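Table litter (sorting)

Table litter is the word I use for the light, used-up stuff that gets left on a table after people have eaten, had a drink or opened a package. In this article I stick to the three kinds I know best, which are paper cups, balled-up brown paper and kitchen foil. I've been writing up household sorting for this wiki for a while now and these three get more mail than everything else put together (batteries included!), so they finally have their own page.

Where the word comes from

I first heard "table litter" in Itley, where the town's sorting leaflet has a whole panel on it. Over in Braven they say "tops," short for tabletops, and I've had people get pretty confused when I used one word in the wrong town. Both mean the same thing: dry, small, nearly weightless, and no longer wanted. Plates and silverware don't count, and neither does food.

The usual way to clear it is piece by piece, cups first. A cup takes up the most room and tips over the easiest, so I like it gone before I start on the flat things.

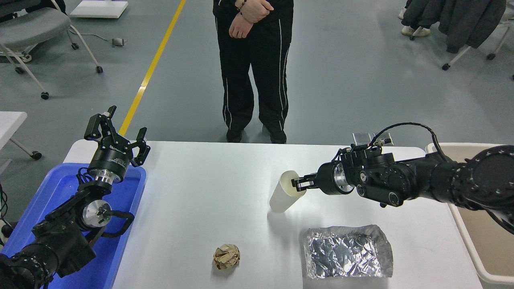 Sherif Badawi disagrees with the cups-first rule and wrote to say so: he leaves the cup for last, because he drops the smaller scraps inside it and carries the lot in one trip. I've tried it, and it's quick, but then you have to tip it all out again at the bins if your town wants paper and metal apart. Mine does. If yours takes everything mixed, go ahead and do it Sherif's way.

Paper

Brown paper is the easy one. It comes as wrapping, as lunch bags, as the padding in a parcel, and nearly everybody crushes it into a ball before letting go of it (I do too, it's very satisfying). A ball is fine for carrying but not so great for the bin, where it hogs space that flat paper wouldn't. I open mine out again and fold it. Grease is the thing to look for while it's open. A see-through patch means oil, and oily paper goes in with the food scraps in Itley and in the regular trash in Braven.

There's also the scrunch test, which people mix up all the time. You squeeze the wrapper in your fist and let go. If it stays small, it's probably paper or foil, and if it springs open, there's a good chance of plastic in there somewhere. The test is handy for chip bags and candy wrappers and no use at all for cups.
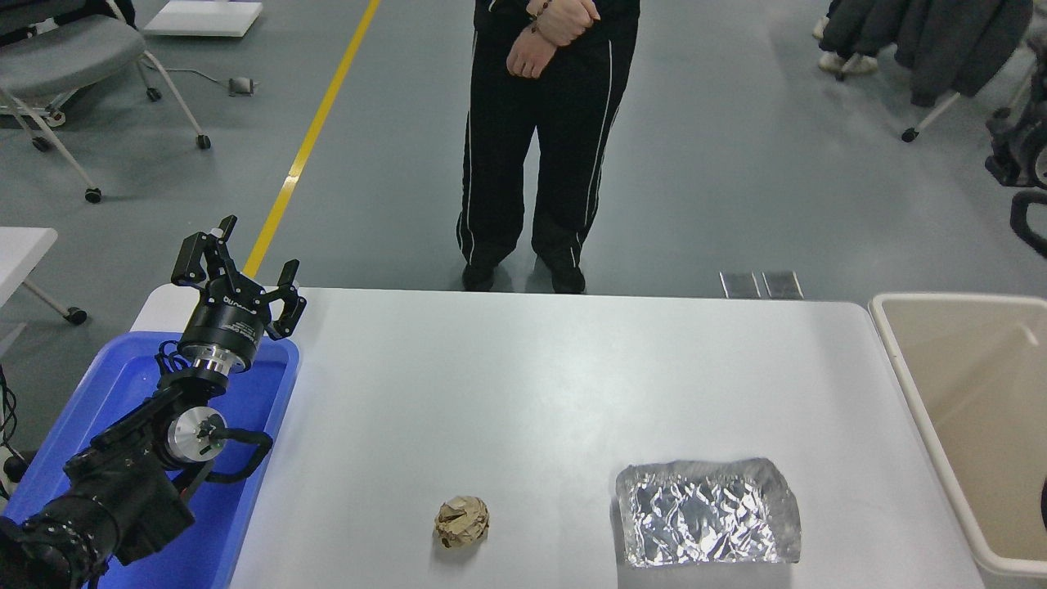 Foil gets its own rules, and I'll admit I ignored them for years. Clean foil can be recycled in a lot of places, but the small bits fall through the sorting screens, so the advice is to save them up and press them together into one bigger lump. I keep mine in a jar under the sink and squash in each new piece until it's the size of a fist. Wipe off cheese and sauce first. Burned-on sugar is hopeless and I just throw that piece out.

A sheet that's still in decent shape can go another round. I smooth it with the back of a spoon, fold it in four and use it to cover a bowl.

Cups

Paper cups cause more arguments than anything else on this page. Most of them have a thin plastic lining to keep the drink in, and plenty of paper mills can't deal with it, which is why the Itley leaflet says trash and the Braven one says "cup point only." Braven has 2 cup points, both near the bus station. 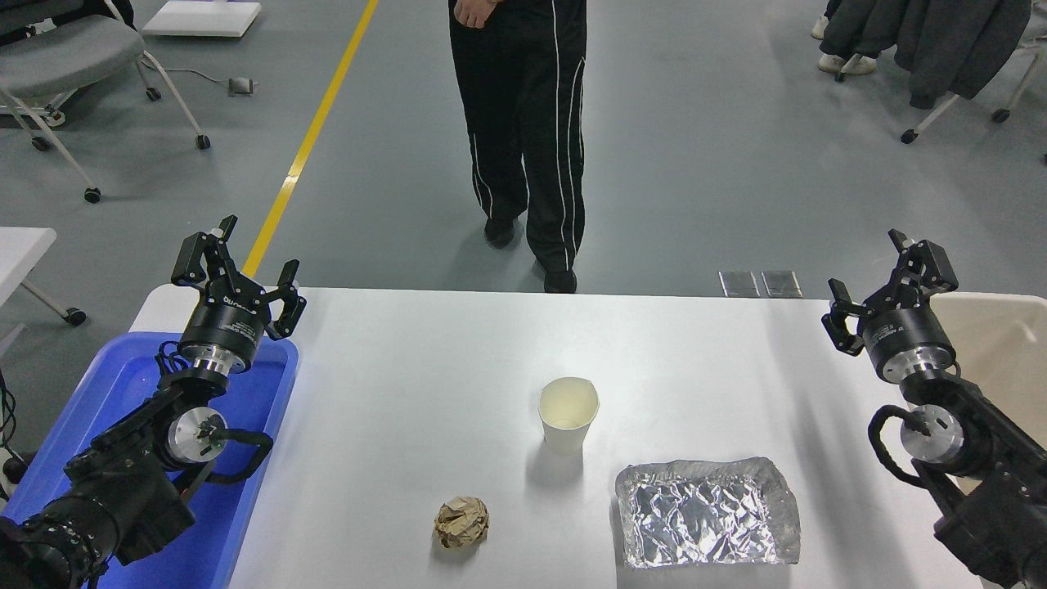 Reusing a cup is something I get asked about every January, when people are full of good intentions. My answer is yes, for a while, as long as it's for dry things: seeds, paper clips, loose change. For drinks I look at the rim first. Once it has creased and gone out of round, the way the white cup's has, a lid won't sit on it properly and I stop trusting it with coffee. It'll still hold pencils perfectly well, though! Mine sits on the windowsill with 20 of them in it.

Bins and trays

You don't need anything fancy. Kestico sells a divided caddy, and Shawky makes a stacking set that I had for a year and liked until one of the clips went. Two plain open containers do the same job, one on each side of the table, so long as everybody in the house agrees which is which. I'd go for different colors, since labels peel off in the wash.

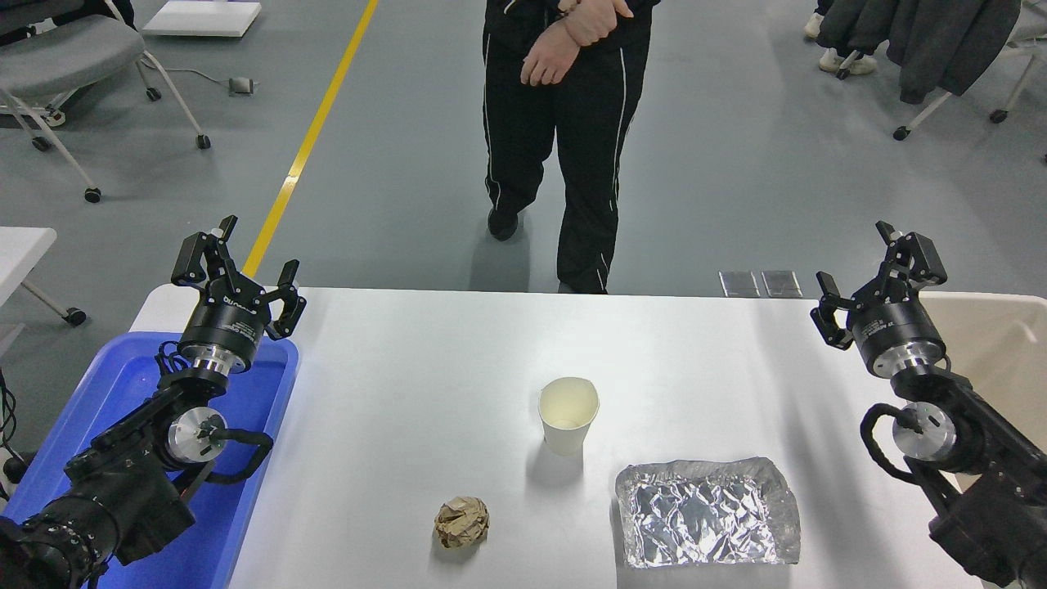 Table litter: paper cup, crumpled brown paper and aluminum foil.

See also

Food scraps, indoor
Lids and straws
Scrunch test
Wrapping paper, glitter problem

Page last changed 2/10/22. Corrections to the Braven section are very welcome, as I don't get over there much anymore.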